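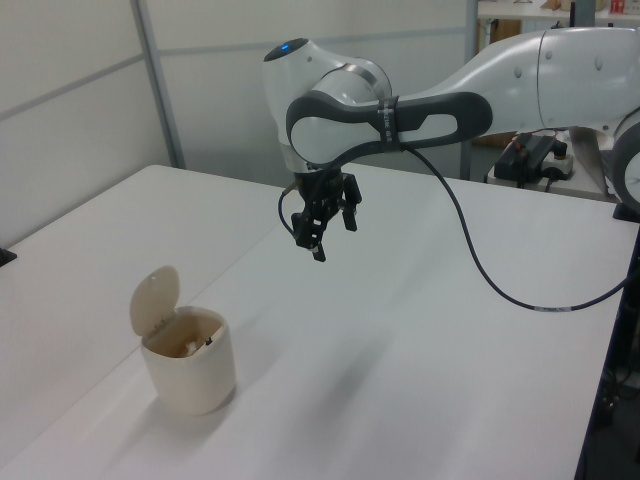

## 4. The Open Day as a Setting for Study

We come now to the part of the work that gave us the most pleasure and, if we are fair about it, the most trouble with our notes. The earlier sections dealt with what visitors to robotics laboratories say in surveys, usually some weeks after they have gone home, and we argued there that a survey answer given at a kitchen table tells us only a little about what a person made of the machine while standing near it. An open day lets us listen at the moment when the making-sense is still going on. People talk to their children, to strangers, to the demonstrator and now and then to the arm itself, and a good deal of what they say would never find its way onto a form.

### 4.1 The visit

The open day took place at the Sirkero laboratory in Boltstead on 2026-02-20. The laboratory occupies the ground floor of the Sepúlveda building, a short walk from the bus station, and it has welcomed the public every February for several years. Visitors came in by the side entrance, hung up their coats (it was a raw morning, and the coats turned out to matter, as we explain below), and were taken through in small groups. A visit was made up of a short welcome in the hallway, a stop at the demonstration table, and a last stop in the canteen, where there was coffee and where most of our interviews were held.

In all, 245 people passed the demonstration table, in 11 sessions. Of these, 41 agreed to sit down with us afterward. We had hoped for more, but the canteen is small and the families with young children were, quite reasonably, on their way to lunch. We return to this unevenness in Section 6, because it means that the interviews lean toward older visitors and toward those who had come alone, while the remarks overheard at the table lean the other way.

### 4.2 The demonstration

The demonstration was run under a program the laboratory calls Resomach, which was put together for visitors and schools and is kept separate from the laboratory's own experiments. Its guiding idea is that the arm should be shown doing things that everyone in the room has done that same morning. There is no welding, no painting of car doors, and no juggling. The props are a plain cup and a small trash bin with a lid, both cream-colored, and a demonstrator talks while the arm moves among them over a white table.

We were a little doubtful about this at first. One of us had visited open days elsewhere at which the machine wrote the visitors' names or poured a drink with a flourish, and it seemed to us that a cup on a bare white tabletop might be thin fare for a nine-year-old. The laboratory's staff were patient with our doubts and asked us only to watch a session through before making up our minds. By the end of the first session we had come around to their view. Since everybody knows how to pick up a cup, everybody in the room had something to say about how it should be done, and they said it freely.

Each session followed the same loose order. The demonstrator introduced the arm and its parts, naming the joints in the words one would use for a person (shoulder, elbow, wrist) and then the gripper, which was described simply as two fingers that open and close. After this the arm was moved slowly above the table, so that people could get used to its size and its pace. Next came the work with the props. Last of all, the visitors were invited to say where the demonstrator should put the cup for the next try, and this was easily the noisiest part of the visit. Children chose the far corners. Adults, almost without exception, chose somewhere helpful.

The approach to the cup was the point at which we asked our note-takers to pay the closest attention, and it is the subject of Figure 4. With the fingers straddling the rim, it is hard for a person who has only that moment to go on to say whether the arm is on the point of closing or has just let go, and the visitors' guesses about this turned out to be the richest material we gathered.

*Figure 4. The gripper over the cup, its fingers on either side of the rim.*
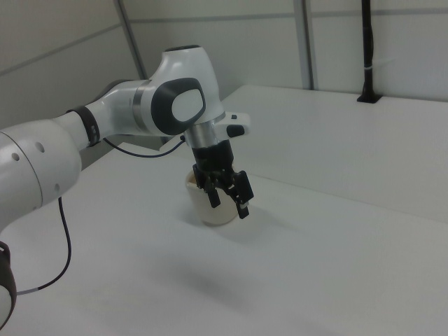
Visitors who guessed that a grasp was about to happen tended to speak in the language of intention. They said the arm was "lining itself up," or "making sure," or, in the words of one grandmother to the little boy beside her, "having a think about it." Visitors who supposed that a release had just taken place spoke far more often of care and of manners: the arm was "being gentle," it was "leaving it nice," it had "put it back where it found it." Few people, on either guess, used the words that the demonstrator had offered them only minutes earlier. The shoulder and the elbow were taken up gladly, and we heard them all through the day, but the gripper became a hand, a claw, a beak or, for one group of cousins, a crab, and it stayed that way until they left.

We think the pause matters here more than the motion. While the arm was traveling, the visitors mostly watched, and our notes from those stretches are short. When it held still over something, the talk began at once, as if a silence had opened up that it would be rude not to fill. The demonstrators knew this from earlier years and had learned to leave the pauses alone, though it took some nerve, and a newer demonstrator told us that the hardest part of the training had been keeping quiet with a roomful of people looking on.

### 4.3 The bin

The trash bin deserves a few words of its own, as it surprised us. It had been brought in as a second object with a different shape, and we had not planned to write about it at all. With its lid standing open and crumpled scraps showing near the rim, however, it led the visitors to a quite different set of questions. The cup prompted people to ask how the arm did what it did. The bin prompted them to ask whether it ought to. Would it know what was trash and what was not? Could it be trusted in a house where somebody leaves letters lying about? A retired mail carrier, one of our longest interviews, spent a happy quarter of an hour on a story about a paycheck that had gone out with the newspapers, and came back at the end of it to the firm opinion that a robot should be made to ask first.

We were struck by how evenly this worry was shared. It came from people who described themselves as keen on new machines and from people who had been brought along by a relative and would sooner have stayed at home. It came from children too, who put it more plainly. In several sessions a child asked whether the arm would throw away a toy, and the demonstrator's answer – that it goes where it is told to go, and that telling it well is the hard part – was repeated to us later in the canteen by adults who had clearly been turning it over in the meantime.

### 4.4 How the notes were taken

Two note-takers attended every session, one standing with the visitors and one to the side, near the demonstrator. They wrote by hand, as we had found in a rehearsal that a laptop drew questions of its own. Remarks were taken down as nearly word for word as could be managed, with a mark in the margin for whether the arm was moving or still at the time. After each session the two sets of notes were read against each other in the hallway, among the coats, where a fair number of visitors stopped to add something they had thought of since. We had not foreseen this. By the third session we had begun to linger there on purpose, and the remarks gathered by the coat hooks were kept under a heading of their own.

Taken together, the notes came to nearly 3,000 separate remarks once repeated greetings and talk about the weather had been set aside. Every remark was read by two of us and sorted by what it was chiefly about: the movement of the arm, the object being handled, the people running the visit, or the speaker's own home and work. Where we disagreed we talked it through, and where we still disagreed the remark was given to both headings. This is a generous way of sorting, and it inflates the smaller headings somewhat, but we preferred it to losing the remarks that looked in two directions, which were often the ones we had enjoyed most.

Visitors were told at the welcome that notes would be taken, and a card by the door said so again in larger type. Anyone who wished to be left out could take a green sticker and wear it where it could be seen. The remarks of children were kept only when an adult in the same group had agreed, and we have left out any detail that would let a family in Boltstead recognize itself or its neighbors.

### 4.5 Some limits of the setting

An open day is a friendly occasion, and we should say so before going on to the results. People who give up a morning to look at a robot arm are already willing to be interested, and the laboratory's staff are good hosts. It would be unwise to read the warmth of these remarks as a measure of how the same visitors would feel about an arm at their place of work, and where the interviews touched on work they were noticeably cooler. The program also kept to light objects and slow movements throughout, so we can say nothing about how people respond to a heavier or quicker machine. Finally, the demonstrators differed in how much they talked. We compare the quieter sessions with the more talkative ones in Section 5.2, after the main headings have been laid out.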